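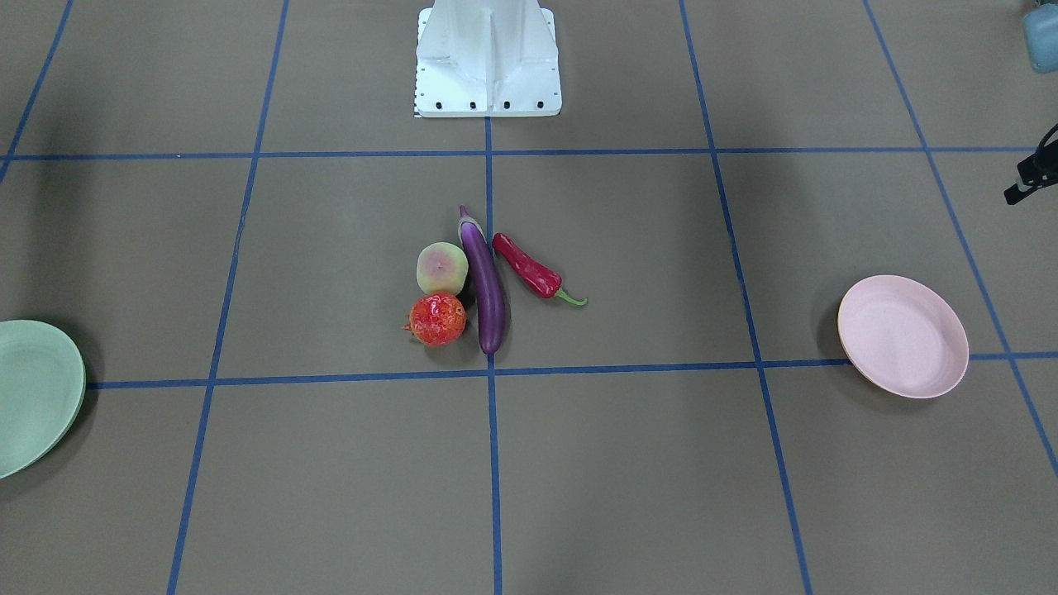 Pudach, the Jonwood tableware company best known for selling people one more plate than their cupboard can hold, will open its Long Table program to the public this April. The program is a series of short practical sessions on a subject the company feels has been neglected: putting food on a plate so that it looks like someone meant it. Opening exercises are kept deliberately plain. An eggplant, a red chilli, a pomegranate and a pale round fruit with a pink blush are bunched together in the middle of the table, with a mint-green plate to one side and a pink one to the other, and it is up to the participant to decide what goes where. Pudach has watched grown adults take most of a morning over this.

The sessions have been developed alongside Jetance, the company's new range of round plates in soft colours. Pudach concedes that a business with plates to sell may not be the most neutral authority on whether people should think harder about plates. It would like to point out that participants are welcome to bring their own, including the chipped one from the back of the cupboard that somehow ends up under every slice of toast.

"We have spent years photographing our plates with nothing on them, which is very flattering for a plate and of limited use to anyone having lunch," the company said in a statement. "Long Table is our attempt to find out what happens when dinner gets involved."

Each session runs for 2 hours and is capped at nine places. The cap was set after a trial in which a larger group formed a queue for the one good pomegranate and relations cooled noticeably. Participants work through three exercises. The first is colour, and covers such matters as why a purple eggplant looks terrific beside something green and a bit gloomy on navy. The second is spacing. The third is known in-house as "leave it alone", and consists of putting an item on a plate and then keeping your hands in your lap.

The third exercise has the highest failure rate.

The worktop is marked out in large rectangles with blue lines, an idea Pudach took up after discovering that people given a blank table will push everything into the middle and then apologise to it. The rectangles have no rules attached. A plate can sit squarely inside one or straddle a line, and participants have been known to form strong views on the question. The company's own position is that a line is handy for seeing whether two plates are level, and that two plates do not always have to be level.
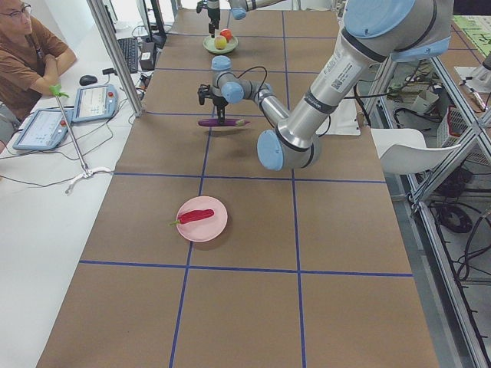

Produce for the sessions comes from Araújo, a family-run fruit and veg shop a short walk from the Pudach showroom. Araújo was asked to supply items with what the brief called "a bit of character", and replied that this was normally the box out the back marked half price. The two businesses have since settled on a standing order heavy on eggplants, chillies and apples, with pomegranates when they can be had at a price that doesn't cause an argument.

Chillies have been a surprise success. A chilli is small, bright and shaped like a decision, and it can be laid on the diagonal with its stem poking over the rim of the plate, an arrangement that trial participants kept arriving at independently and each believed they had invented. Bananas were tested and withdrawn. They would only sit one way, and it looked smug.

Eggplants remain the hardest item on the order. A long one will overhang most plates at one end or the other, and participants are asked to choose an end and live with it. Halving the eggplant is permitted in the final half hour, under protest.

No cooking is taught. Pudach has received several enquiries on this point and wishes to be clear that anyone turning up with an apron and an appetite will be treated kindly but not fed, apart from tea and a biscuit at the break. The biscuits will be served on a plate. Participants may find they have opinions about it by then.

Whole produce can be taken home at the end of each session. Araújo recommends roasting the eggplant. Pudach recommends looking at it for a while first.

The Jetance range goes on sale in the Jonwood showroom on the same day the program opens. Colours include mint green and a light pink that the company spent far too long naming before giving up and calling it Light Pink. A dark brown was considered and shelved after it made everything placed on it look like it was waiting for a bus.

Booking details

Long Table sessions begin at 9 am in the workroom behind the Pudach showroom, Jonwood, throughout April. Places cost $40, including use of the produce, the tea and the biscuit. Bookings can be made at the showroom counter or by phone during shop hours. Late arrivals will be given whichever fruit is left.

The workroom is on ground level with step-free access from the rear laneway. Stools are provided, although the table is a comfortable height for standing and most people end up on their feet, walking around to see how it looks from the other side.

About Pudach

Pudach designs and sells everyday tableware from its showroom in Jonwood. Its earlier ranges include several bowls it is proud of and a gravy boat it prefers not to discuss.

Media enquiries: the Pudach showroom, Jonwood. Sample Jetance plates are available to media on loan. The company would like them back.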